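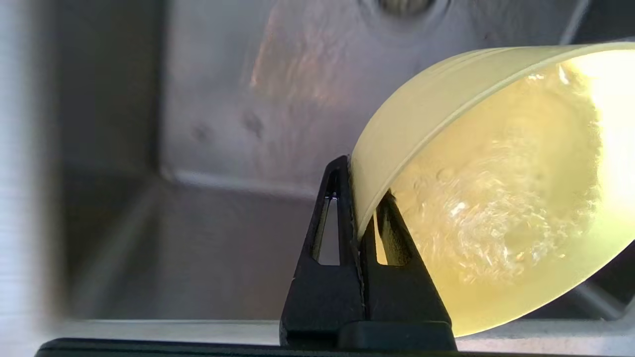 *Wrist cam, bowl held by the left rim over the sink.*

**Flarnstead Robotics Club — Project Threads — Dish task, grip on thin rims**

**stalik_lead** — 18/09/2024

We have 150 demos of the bowl task now and the policy still tips the bowl too early. I want opinions before we record more. Fingers are the black tapered ones with the triangle cutouts. Gripper is clamped on the rim, one finger inside the bowl and one outside.

**torque_wrench5**

I'd change the grip point. With just the rim pinched between the fingers, any weight in the bowl is going to twist it. Go 2 cm deeper and try again.

**ansari_bench**

Deeper means the inside finger goes into whatever is in the bowl. Last May we had suds in the finger joint and lost 3 practice sessions cleaning it out. I vote no.

**torque_wrench5**

> Deeper means the inside finger goes into whatever is in the bowl

So put a sleeve on it. The Jakwood kit has some in the drawer.

**ansari_bench**

Those sleeves are slick. We tried one on the cup task and the cup rotated every time.

**mopbucket**

New member question. Could the problem be the camera? The bowl is see-through and there's a big white glare in the upper right part of it. I can't tell where the wall ends there, so I don't know how the policy would.

**stalik_lead**

Fair point. The steel behind it is shiny too. I was thinking of a matte mat for the basin.

**ansari_bench**

The judges use a bare sink. If we train with a mat we'll be redoing it the week before. Move the lamp first.

**torque_wrench5**

Lamp is fine by me, but I still think it's the grip. Glare doesn't make a bowl twist.

**mopbucket**

Could we do both and keep them separate? Same bowl, lamp moved, old grip. Then lamp moved, deeper grip.

**stalik_lead**

OK, doing that. 5 runs each, no mat, no sleeve. ansari_bench, you can check the finger joint after the deep ones. I'll put the logs in the Stalik folder tonight.

**ansari_bench**

Fine. Bring paper towels, the roll by the bench is empty.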